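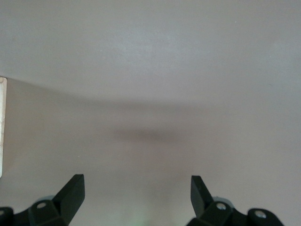 Karnelia 共用作業室 天板・壁まわり点検表(コメント付き)

点検日 2021年8月19日
対象 Marel室、Melis室の作業台、壁ぎわ、台上の備品、床、照明
前回 12月
判定の書き方 ○ 良好 / △ 使用可、要観察 / × 使用中止 / ― 該当なし

前回の表は丸とバツしかなくて、あとで読み返しても様子がさっぱり思い出せませんでした。そこで今回からコメント欄を思いきり広げています。書くことがあるのは楽しい! 次に点検する方も、遠慮なく長く書いてください。

1 作業台の天板

1-1 表面のべたつき、ざらつき
判定 ○
手のひらで端から端までゆっくりなでて確認。Marel室の台は本当に気持ちのいい手ざわりで、つい二往復してしまいました。紙を滑らせても引っかかりません。

1-2 汚れ、しみ、くすみ
判定 △
淡い色の天板は、影と汚れの見分けがむずかしいです。ぼんやり暗いところがあったら、まず立つ位置を変えて見る。次に照明を片方消して見る。それでも同じ場所に残っていれば、しめらせた布で一度だけふく。この順番でやると迷いません。Melis室の奥の台に、ふいても残る薄いくすみがひとつありました。使うぶんには問題なし、次回また見ます。

1-3 へこみ、傷
判定 ○
懐中電灯を天板すれすれに寝かせて照らすと、細かい傷が一気に浮かび上がります。これは全員に一度やってみてほしい! 見つかったのは浅い線傷だけで、爪をかけても引っかかりませんでした。

1-4 ふちの浮き、はがれ
判定 △
Marel室の窓側の台、手前の右角が少し浮いています。指で押すと戻りますが、離すとまた浮きます。袖が引っかかるので養生テープで仮どめしました。テープがはがれていたら貼り直し、点検表の余白に印をお願いします。

1-5 水平
判定 ○
水準器を縦と横に置いて確認。鉛筆を置いても転がりません。

2 天板と壁のさかい目

2-1 すき間のほこり、落とし物
判定 △ → 清掃して ○
今回いちばん盛り上がった項目です。すき間ブラシを入れたら糸くずと消しゴムのかすが次々に出てきて、クリップまで出てきました。清掃後は見ちがえるようです。ブラシは流しの横にかけてあります。

2-2 壁面のこすれ、塗装のはがれ
判定 ○
台の高さに沿ってうっすらこすれた跡がありますが、粉は落ちません。指先に白くつくようなら△にしてください。

2-3 台と壁の間隔
判定 ○
壁から2センチ。床の目印テープに台の脚を合わせれば自然にこの間隔になります。掃除で動かしたあとは忘れずに戻しましょう。

2-4 コード類のはさみ込み
判定 ○
延長コードはすべて台の脚に沿わせてありました。前回はさまれていたものも直っています。うれしい!

3 台上の備品

3-1 背の高いものの置き場所
判定 △
立てて置くものは、台の端ではなく壁側へ。点検中に肘が当たりそうになった場所が二つありました。どちらも壁側に寄せてあります。縦長で底の小さいものは、軽く指で押してみて、ぐらつくようなら棚にしまってください。

3-2 刃物、針
判定 ○
ふた付きの箱に戻っていて、数も台帳どおり。

3-3 台の耐荷重表示
判定 △
側面のシールの文字が薄くなっています。Marel室の台は30キログラムまで。読めるうちに貼り替えたいので、新しいシールを注文しました。届くまでは入口の掲示を見てください。

3-4 洗剤、溶剤
判定 ○
中身とラベルが一致、ふたの閉まりもよし。天板の掃除に溶剤は使わないでください。つやにむらが出ます。

4 明るさ

4-1 手元の照明
判定 ○
全部点灯し、ちらつきもありません。笠の上のほこりをふき取ったら、部屋が明るくなってびっくりしました。こんなに変わるなら毎月やりたいです。

4-2 影の出かた
判定 △
座って作業の姿勢をとり、手元に濃い影が落ちないか見ます。Melis室の奥の台は自分の体の影がちょうど手元にかかります。台を動かす前に、まずスタンドの向きで調整を試します。右利きと左利きで見え方がかなり違うので、できれば両方の人に座ってもらってください。

4-3 反射、まぶしさ
判定 ○
つや消しの台はさすがに目が楽です。窓側は午後に少し光るのでブラインドを半分おろします。

5 床と通路

5-1 つまずきそうなもの
判定 ○
通路は広々。椅子もきちんと台の下に入っていて、歩いて気分のいい部屋でした。

5-2 床のすべり
判定 △
流しの前だけ、靴底がきゅっと鳴ってから少し流れます。マットの裏のすべり止めを洗って乾かし、敷き直しました。一週間ようすを見ます。

5-3 非常口までの見通し
判定 ○
Marel室の一番奥の席から表示灯がはっきり見えます。段ボールの仮置きもなし。

6 台の脚、金具

6-1 ねじのゆるみ
判定 ○(締め直しあり)
今回はねじを16本締めました。ほとんどは四分の一回転ほどで止まります。力いっぱい締めるとねじ穴を傷めるので、手ごたえが来たらそこでおしまい。

6-2 脚の先のゴム
判定 ×
Melis室の入口側の台で一つ割れていました。この台は交換が済むまで使用中止、札をかけてあります。部品はDroltasmont倉庫の棚番号212に予備があるとのことで、受け取りに行きます。

6-3 折りたたみ部のロック
判定 ○
かちっという音がはっきり出るまで倒すこと。音がしないときは使わずに札をかけてください。

点検する方への覚え書き

・始める前に台の上のものをいったん全部どける。ものを避けながらふくと、結局そこだけ見落とします。
・ふき布は白を使う。色の移りがすぐわかって、やりがいがあります。
・△をつけたら、場所を「部屋、台、手前か奥か、右か左か」の順で書く。
・写真を撮るなら近くから一枚、離れて一枚。淡い色の面は近すぎると場所がわからなくなります。
・所要時間は二部屋でほぼ半日。お茶の時間もちゃんと入れてください。

次回までの宿題

Marel室 窓側の台の角 接着の見積もり
Melis室 奥の台のくすみ 経過を見る、スタンドの向きを変えて影も再確認
Melis室 入口側の台 脚ゴム交換、交換後に水平を測り直して札をはずす
両室 耐荷重シールの貼り替え
流しの前 マットの確認

追記
6-2の台の札が小さくて気づきにくいと声をかけてもらったので、大きいものに替えました。黄色の厚紙に太いペンで書いたらとても目立ちます! 同じ札の予備は点検用具の箱、ふたの裏のポケットに入れてあります。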